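### 4.2 Packing a bag

The second chore in our set is packing a backpack. We chose it after the October pilot, when Līga Paulauskas compared the tasks that families in Arnthorpe said they would most like to hand off. Packing ranked below laundry and dishes, but it puts together several skills that the other chores test one at a time. A bag has no fixed shape. Its opening has to be found and held, and the things that go into it are often thin and hard to pick up from a flat surface.

All trials used the Sima cell, a two-arm setup with both arms mounted on one rail along the front of an enclosed floor. The policy was trained on demonstrations recorded by operators at Sakdale and was not tuned further for this bag. Each trial ran for at most 4 minutes. An operator could stop the arms at any time but could not move the bag or the items once the trial had begun.

Figure 3 shows the packing task with cards and booklets (a) and the bag-handling task (b).

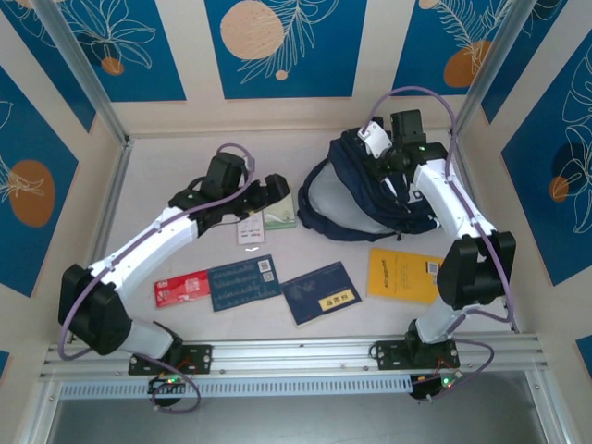

We scored picking and placing separately. A pick counted if the item left the floor and stayed in the gripper for three seconds. A place counted if the item was inside the bag when the trial ended, regardless of which way it faced. Items that slid under the bag were scored as failed picks, even if a later movement uncovered them.

Booklets were easier than cards. A booklet has enough thickness for a fingertip to catch on its edge, and it bends a little when squeezed, which helps the grip. Cards lay flush with the floor. The policy most often tried to pinch a card from directly above, closed on nothing, and tried the same motion again. In the demonstrations, operators dealt with this by dragging the card a short way until one edge lifted. The policy picked up this habit only in part. It would begin the drag but let go too early, and the card would fall flat again in a new spot.

The first arm to touch the bag also mattered. When one gripper held the fabric before the other went for an item, the opening stayed more or less where it was and placing was simple. When both arms went for items first, the bag tended to be bumped on the way back. We did not reward either order in training.

#### 4.2.1 Handling the bag alone

To separate bag handling from small-item picking, we ran a further 80 trials with the bag and no loose items. The goal was to take hold of the bag with both grippers and turn it so that the top faced the rail. The time limit was cut to 90 seconds. 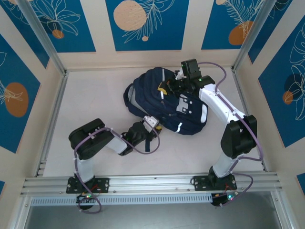

Grasping soft fabric was not a problem in itself. The grippers could close on almost any fold, and the policy seldom missed the bag completely. Trouble came in the turn. With a grip near each end, the two arms have to move together, and a small difference in speed stretches the fabric until one side slips. An experienced operator feels this through the leader arms and slows down. The policy has no force reading and must judge the tension from the camera views, where a tight fold and a loose one can look much the same.

We also tried a simpler scripted baseline from Ritex, which grips the bag at two preset points. It was quicker when the bag started close to the expected pose and of little use otherwise. Someone would have to set the bag down neatly each time, and at that point much of the chore has already been done by hand.

For a household user, the practical question is how much attention the machine still needs. In our trials the operator stayed beside the cell throughout, mainly to stop the arms when the fabric was pulled too hard. We do not think this task is ready to run unattended. Handling a single bag may be within reach with better force sensing, while picking cards off a hard floor probably calls for a different fingertip. We return to fingertip design in Section 5.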